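Small business lending in Belwood and Dranville - project report, draft 2

## Background

Our question was simple. Do small firms in a small town (Belwood) find it harder to borrow than firms in a bigger one (Dranville)? We looked at shops, cafes, repair places, anything with under 20 staff. Big firms left out on purpose.

## Method

Paper survey, one page, sent to 200 firms in the two towns. 36 came back filled in. Low, we know. Most of the replies were in by August and we stopped counting after that.

Questions covered:

- did you apply for a loan or credit line in the last year
- how much, and what for
- was it approved, cut down or refused
- if you didnt apply, why not

We also read the public loan terms from two lenders, Polden Credit Union and Poduval Savings. Terms only - neither one would share approval numbers.

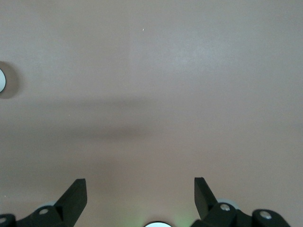
## Results

Demand first. More than half the firms that replied had not applied for anything. Main reason given was "expected to be turned down", then rates, then paperwork. Same order in both towns.

Of those that did apply, most asked for short-term money to cover stock or wages. Very few wanted it for equipment. The smallest request was 3000 dollars, from a Belwood cafe, and it was refused for lack of collateral. Several larger requests in Dranville went through with less security, but those firms had been with the same bank for years.

Collateral came up again and again in the comments. Rates much less than we expected.

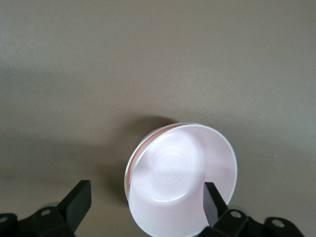 *White bowl, tilted, just above a taupe surface.*

## Problems

Sample too small to test the diference between towns properly. Firms that got refused may be more likely to write back. Also our question on loan size mixed up "asked for" and "received" - two people pointed this out in the margin.

## Next

Fix the loan size question. Phone the firms that didn't reply, Belwood first. Ask Polden again about approvals, maybe as a range.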